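3.2 Foods and vessels

We spent more time choosing the play food than on any other part of the study, and we would do so again! Our question was how people decide which vessel a food belongs in when nothing tells them, and for that the foods have to be recognized at once, even by someone who has not touched a toy kitchen in thirty years. The vessels, on the other hand, should leave some room for doubt. A plate that could hold a slice of orange or a whole lunch is far more useful to us than an egg cup, which will only ever hold an egg.

The pieces came from several sources. Most of the fruit is from the Tesier play market set, with extra pieces bought secondhand in Ivmont, where a shop had a whole drawer of single toy fruits (we could have stayed all afternoon). The vessels were picked by color and shape so that no two on the table at the same time looked alike. We also wanted a mix of sizes within each layout, so that the choice of a large plate for a tiny food would stand out in the results.

In total we collected 98 pieces and kept a smaller working set. We dropped anything that rolled off the table too easily, anything with loose paint, and a very handsome pretzel that half of our pilot group took for a knot of rope. Kamil Matoušek sorted the rest into three groups: foods that nearly everyone puts in a bowl, foods that nearly everyone puts on a plate, and foods that split opinion. The third group is by far the most fun to watch. Peeled fruit belongs to it. An unpeeled banana goes straight to the fruit bowl, but once the peel is open, people stop and think. Is it still fruit for the bowl, or is it now a snack, to be eaten from whatever is close at hand?

Bottles and other packaging were kept in the set on purpose. In real kitchens the ketchup gets set down wherever there is space, and a table with only foods and dishes on it felt oddly neat to our pilot group. We did not score where the packaging ended up.

Figure 2 gives two views of the table with foods and vessels out. The layouts were deliberately loose, with gaps large enough to set a piece down between its neighbors, and the plain white top keeps the colors easy to tell apart. 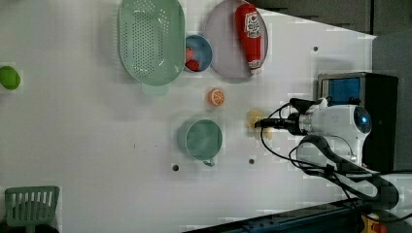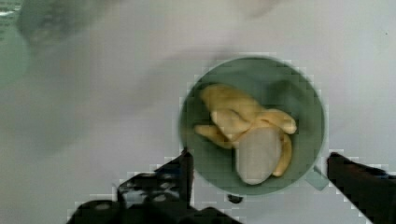
Figure 2. Foods and vessels on the white tabletop. First view: a wider layout with the colander, the small blue bowl, the green cup, and the ketchup on its plate. Second view: the partly peeled banana in a green vessel with a handle.

3.3 Rating the placements

Each finished placement was rated by two people working separately. They saw the food and the vessel and answered a single question: would you leave it there? The scale ran from "yes, that is its place" to "no, I would move it." We tried longer forms with questions about size, hygiene, and looks, but the raters told us that they made up their minds in a second and then invented reasons to fill the boxes. One question gave us steadier answers, and it let us rate 1000 placements without wearing anyone out.

Mechthild Eberhard wrote the notes for raters, which fit on one page. Most of the page deals with borderline cases. A food resting against the side of a bowl counts as in the bowl. A food lying across a rim counts as on the vessel only if it would stay there when the table is bumped. Cups caused the longest discussion. Several raters felt strongly that a cup is for drinks and that solid food in it is always out of place, while others happily keep berries, nuts, and crackers in mugs at home. We left this open in the notes, as the disagreement is exactly the kind of thing we hoped to measure.

Raters disagreed by more than one step on about 200 placements. We looked through all of these together, and they were a delight. The citrus slices came up again and again: on a plate they read as dessert, in a cup as part of a drink, and alone on the table as something that had been forgotten. Colanders were another surprise. We had expected people to treat a colander as a tool for the sink, yet 17 of the placements in this group had whole fruit in one, and the higher rating nearly always came with a comment such as "just washed" or "looks nice like that." Those comments are kept with the ratings, and we return to them in Section 5.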